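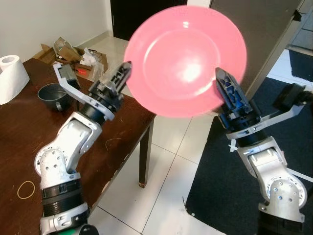
Both arms on the pink plate, right gripper at the lower right of the plate.

I spent most of March putting the two-arm cell back in order after it started losing its grip on round things. I'm writing down what I did, mostly so I can find it again.

The trouble showed up with plates. Boxes were fine, bowls were fine most of the time, but a plate held between the two grippers would slowly turn until one side was lower than the other. I blamed the software first and lost two evenings to that. The Nodow controller logs every grip command, and when I finally read through them the commands were the same on good runs and bad ones. So it had to be mechanical.

I started with the fingers. The ribs on these get polished with use, and a polished rib slides on a smooth rim. I washed all of them with dish soap and an old toothbrush, including down in the slots where lint collects, and let them dry overnight. That helped a little. The plate still turned, only slower.

Next was the wrist. I use Kirley grippers and the bracket that carries the side module clamps around the wrist, so you can't get at everything underneath without loosening it. On the right arm the bracket had crept. You could rock the module with a fingertip. I took the bracket off, wiped the old thread locker out of the holes, put fresh on the screws and tightened them a little at a time going across, the way you do a car wheel. Then the left arm, same job, even though it felt tight.

Moving a bracket means the module is no longer looking where the controller thinks it is, so you have to calibrate again. Pinavgate sells a board for this and the instructions assume you have one. I have one. It took four tries because I kept leaving the ceiling light on and getting glare. With the light off it passed.

The last thing was closing force. The setting is a plain number with no units. Mine was at 2895, which I must have typed in back when I was lifting the heavy stuff. That is far too high for a thin plate. The fingers push the rim and the plate has nowhere to go except around. I brought it down in steps and stopped at 1770. Lower than that and the plate sags when the arms lift.

I also put a new collar on the lower part of one arm while I had the tools out. The Betancur ones fit but you need to file the inside edge a bit first -- don't force it.

Since then I check the bracket screws before the first run and wash the fingers when they start to look shiny. I marked each screw head with a paint pen so I can see if one has moved. None have so far, but the right arm is the one I'd watch.

Still on the list: a faint tick in the big joint on the left arm when it goes past level. It doesn't affect anything yet. I'll pull the cover when I have a free afternoon and post what I find.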